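De : Pradico
À : liste petites-machines
Objet : Re: [petites-machines] Carte Arneck sans ventilateur, retours ?

Bonjour la liste,

> Bonjour à tous,
> Je cherche à remplacer la vieille tour qui me sert de serveur de
> fichiers et de sauvegarde. Elle chauffe le placard et on l'entend
> depuis le couloir. J'hésite entre une carte ARM et la petite
> Arneck en x86, sans ventilateur. Quelqu'un l'a-t-il en service ?
> Je voudrais surtout savoir :
> - si elle démarre sans écran ni clavier,
> - ce que valent les deux ports SATA,
> - si une Debian standard s'installe sans bricolage.
> Je n'ai pas besoin de décoder de la vidéo.
> Merci d'avance.

Oui, moi ! La mienne tourne depuis le mois de mai et je suis vraiment emballé, alors je réponds longuement, pardon pour ceux qui lisent la liste sur leur téléphone.

Je commence par le démarrage sans écran. Ça marche, mais il faut passer une fois par le BIOS avec un écran branché. Dans le menu « Boot », il y a une ligne « Halt on » réglée d'usine sur « All errors », et la carte considère l'absence de clavier comme une erreur. Vous mettez « No errors », vous sauvegardez, et vous pouvez tout débrancher. Tant que vous y êtes, réglez « Restore on AC loss » sur « Power on », sinon après une coupure de courant la machine attend sagement qu'on appuie sur le bouton. J'ai redémarré 14 fois de suite en tirant sur la prise pour en avoir le cœur net (avec le disque système monté en lecture seule, je ne suis pas fou) et elle est revenue à chaque fois.

Voir aussi la page Kourkoulas, où j'ai rangé mes notes et mes fichiers de configuration.
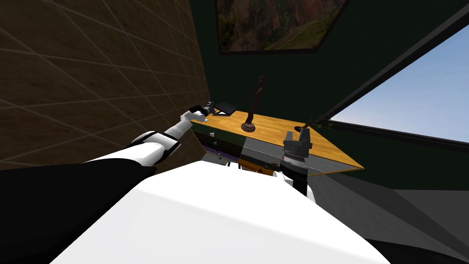
Rendu de synthèse : le bras gauche du robot, au coin du bureau.

Les ports SATA maintenant. Ils sont tous les deux natifs, pas de puce intermédiaire, et ça se sent ! J'ai mis un SSD sur le premier pour le système et un gros disque à plateaux sur le second. En copie locale du SSD vers le disque, c'est le disque qui limite, donc rien à reprocher à la carte. Par le réseau, je sature le gigabit en lecture avec NFS. Avec Samba il faut un peu plus de processeur, mais on ne descend jamais à un niveau gênant. Par contre, le câble d'alimentation SATA fourni est ridiculement court. Prévoyez une rallonge, ou un boîtier dans lequel le disque se pose juste à côté de la carte. Le mien est un Prirkberg en tôle pliée, tout simple, dont le couvercle touche le dissipateur par l'intermédiaire d'un tampon thermique. Une merveille pour ce genre d'usage, et on peut le visser sous une étagère.

Debian : installation standard depuis une clé USB, en UEFI, sans aucun bricolage pour le démarrage. La seule chose qui m'a retenu un dimanche entier, c'est la carte réseau. Elle est reconnue tout de suite, mais avec le pilote du noyau par défaut j'avais des décrochages sous forte charge : le lien tombait, remontait, et rsync s'arrêtait au milieu d'un transfert. J'ai d'abord accusé le câble, puis le switch, puis le disque... Il suffisait de passer au noyau des backports. Depuis, plus un seul décrochage dans les journaux. Si vous ne voulez pas des backports, désactiver l'économie d'énergie du lien PCIe dans le BIOS (« ASPM », à mettre sur « Disabled ») a donné le même résultat chez moi, au prix d'une petite hausse de consommation au repos.

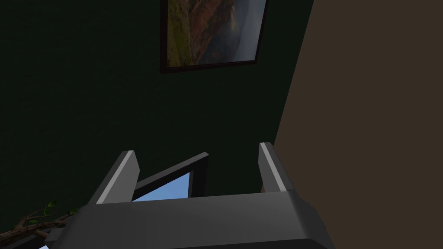

Côté consommation justement, puisque la question va venir : je mesure à la prise, avec un wattmètre de supermarché qui n'a sûrement pas la précision d'un appareil de labo. Disque en rotation et quelques clients connectés, il affiche 20 W au plus fort d'une sauvegarde. Au repos, disque arrêté, c'est tellement bas que je ne fais plus confiance à l'affichage, et je préfère ne pas donner de chiffre. Une carte ARM fera mieux, c'est certain. Mais avec une ARM vous aurez souvent un seul port SATA, parfois derrière un pont USB, et un noyau maison dont les mises à jour dépendent de la bonne volonté du fabricant. Pour un serveur de fichiers que l'on veut oublier dans un placard pendant des années, la possibilité de faire un simple apt upgrade vaut bien quelques watts à mes yeux.

Un mot sur la mémoire. La carte n'a qu'un seul emplacement, au format portable, et elle est difficile : elle veut de la basse tension, et une barrette ordinaire donne un écran noir sans le moindre bip. J'ai perdu une soirée là-dessus. La liste de compatibilité se trouve sur le site d'Arneck, dans la rubrique des BIOS et non dans celle du matériel (allez comprendre). Profitez-en pour prendre la version 1455 du BIOS. La précédente mélangeait l'ordre des disques au démarrage dès qu'une clé USB restait branchée, et on se retrouvait avec un message « No bootable device » parfaitement déprimant.

Pour la surveillance, lm-sensors détecte tout après un sensors-detect, en répondant oui partout. J'envoie les relevés sur une petite page web interne, sur le port 3413, avec une courbe de température par jour. Quinze lignes de Python, rien de savant. Si ça intéresse du monde, je nettoie le script et je le poste ici. La température monte tranquillement pendant les grosses copies, puis redescend, et je n'ai jamais vu le processeur réduire sa fréquence, même couvercle fermé.

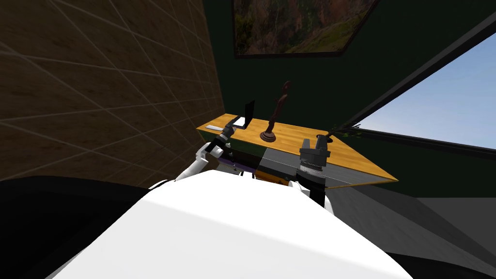

Reste la question de l'endroit où poser la bête, et je vous conseille vraiment le placard ou le dessous d'étagère. Sans écran ni clavier, tout se fait en SSH, et il n'y a aucune raison de lui sacrifier une place de travail. Un bureau en bois calé dans l'angle d'une pièce avec un portable ouvert dessus, comme dans le rendu, suffit très bien pour administrer le tout : le portable ouvre la session, le serveur vit sa vie ailleurs. Laissez seulement quelques centimètres d'air au-dessus du couvercle, c'est par là que part la chaleur. Et si votre placard est fermé, percez une ouverture en haut, même avec une machine aussi sobre, surtout pour le disque.

Deux choses que je n'ai pas testées : le Wake-on-LAN (la mienne ne s'éteint jamais) et le chiffrement complet du disque. Le processeur n'a pas d'instructions AES matérielles d'après ce que je lis dans /proc/cpuinfo, donc je m'attends à un débit nettement plus bas avec LUKS. Si quelqu'un de la liste a mesuré, je suis preneur des chiffres !

Pour la sauvegarde, j'ai essayé borg et rsnapshot. Je suis resté sur rsnapshot, pour le plaisir bête de pouvoir parcourir les anciennes versions avec un simple ls. Borg prend moins de place, évidemment, et il tourne bien lui aussi sur cette carte tant qu'on ne choisit pas la compression la plus forte.

Dis-nous ce que tu choisis, et si tu pars sur l'Arneck je t'envoie volontiers mon fstab et la configuration de Samba.

Bonne bidouille à tous,

Pradico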